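How to Wash a Wetsuit Without Ruining It

Posted Sep 10, 2019

A wetsuit that smells like low tide is trying to tell you something, and so is everyone else on the boat. Cleaning one takes very little skill. It mostly takes doing it before the suit has spent a week balled up in the trunk.

What you need: a bathtub or a big plastic bin, cool water, wetsuit shampoo and a fat hanger. I use the Meinecke concentrate, which smells faintly of dentist but rinses out fast.

Step 1. Rinse at the site if you can. The parking lot at Trurnbridge Quarry has a hose with the water pressure of a sad houseplant. Use it anyway.

Step 2. Fill the tub with cool water. Hot water makes neoprene stiff and weakens the glue in the seams. If it would be nice to sit in, it's too warm.

Step 3. Add the shampoo, turn the suit inside out and push it under. Leave it for half an hour. Work the collar and cuffs with your hands, then turn it right side out and go again.

Keep the suit away from the washing machine, even on the cycle with the little feather on it. The spin creases the neoprene and the zipper chews on whatever it can reach. Towels, rash guards, socks and the hoodie you wore between dives can all go in as usual. 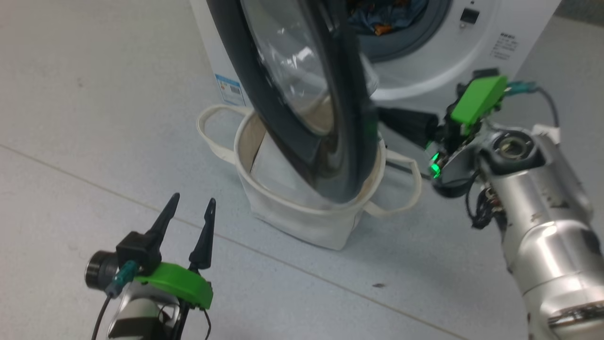
Regular laundry goes in the machine. Neoprene goes in the tub.

Step 4. Drain, refill and rinse until the suds quit. Two rinses do it for most people. Those of us who pee in our suits, meaning those of us who own suits, may want another.

Step 5. Squeeze the water out, don't wring. Fold the suit at the waist over the hanger and dry it in the shade, inside out first. My old Gistico hung by its shoulders all one December and now fits a taller man.

Step 6. Run zipper wax along the teeth, and close the zipper before you put the suit away.

Boots and gloves get the same bath, after the suit, in the same water. Do them last. You'll see why when you look at the water.

My current suit, a Sarnach, has 158 dives on it and still seals at the neck.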